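Winter woollies, round two

March already, and my bed has vanished under a heap of winter things again! I do this every year when the radiators go down a notch – everything warm comes out of the closet, gets dumped on the covers, and then I need the bed back by ten at night, so it has to be folded.

A few of you wrote in after the last newsletter to ask how I store anything with a fleece lining. Fold it over once, loosely, with the lining on the inside (it picks up every bit of lint in the house otherwise), and don't press it flat. I used to squash mine into those vacuum bags and they came out in November looking like old pancakes.

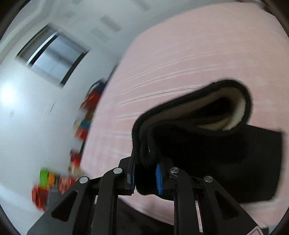
Dark fabrics go at the bottom of the box for me, pale ones on top, and I slip a cotton pillowcase between the two. My box is the big Viklund one, 40 liters, and it slides under the bed with just enough room for the lid. Kellberg has 2 sizes on sale this month if you're after something similar – the smaller one is fine for hats and slippers. Next time, scarves, and I have far too many of those!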